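Kistport open day, quick notes

Got in late because of the parking -- they send you round to the east lot and then you walk back along the fence. Badge pickup was fast though. Coffee was gone by the time I reached it.

First stop was the old cannery building, now offices on top and small food makers on the ground floor. Canpolat has the corner unit. They do pickled vegetables and a lemon and pepper paste I bought two jars of. Tour was 21 people squeezed into a corridor, could not hear much from the back. What I did catch: 108 jars to a tray, trays stacked by hand, labels still put on the same morning. The guy leading it, Oğuzhan Keskin, grew up three streets away and kept stopping to tell us what used to be where. Best part of the day for me. The ice house is a bike shop now.

Then the tasting. Good bread, very good olives, the soup was too salty. Paper napkins ran out. Talked to a couple who had driven in from the coast and wanted to know if the ferry was running agian. It isn't, not until they fix the ramp.

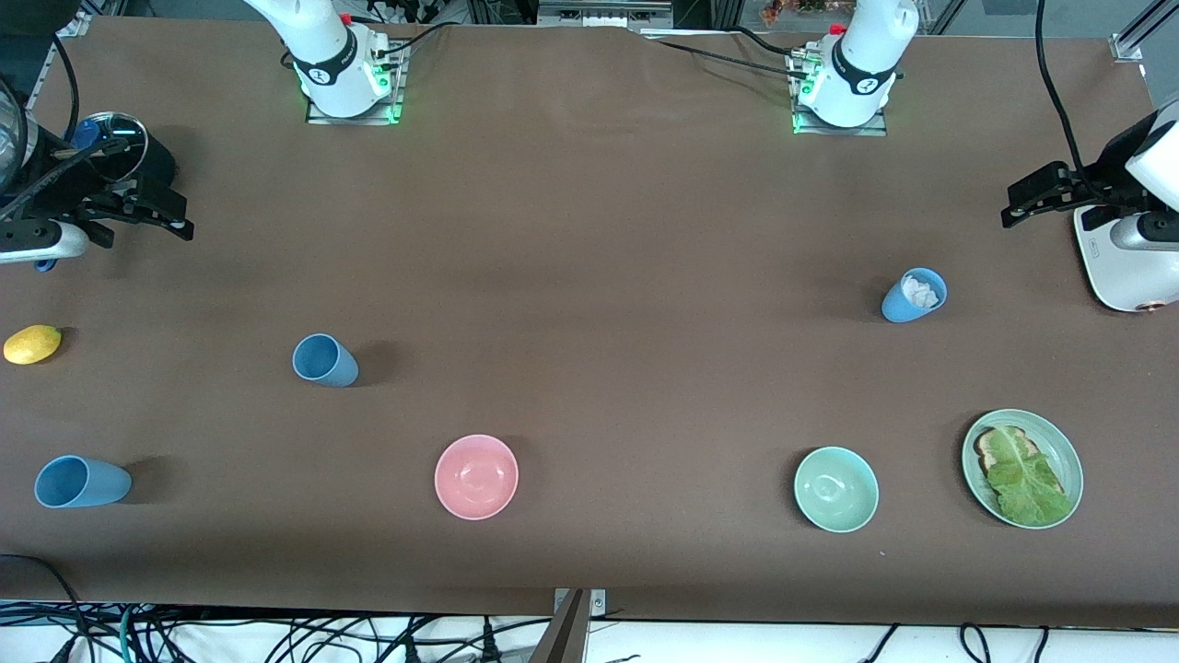 Doğukan Şimşekoğlu
Contributor, Food and Neighborhoods

After lunch, the dock walk. Windy. Hats lost. The long warehouse is still empty and the roof is worse than in February, you can see sky from the door. Sign says 900 square meters to let. Someone asked about rent and got a shrug.

Market hall last. Cheese stall closed early, fish stall had a line out the door, so I skipped it. Card reader down at the honey stand -- Visa, anything, no luck, cash only -- and the one ATM is up the hill by the bus stop. Bring small bills.

Shuttle back was packed and stopped twice for no reason I could see. Would go again, but earlier, and with better shoes. Tours are free, sign up at the gate, and teh corner unit sells out of the paste by mid afternoon.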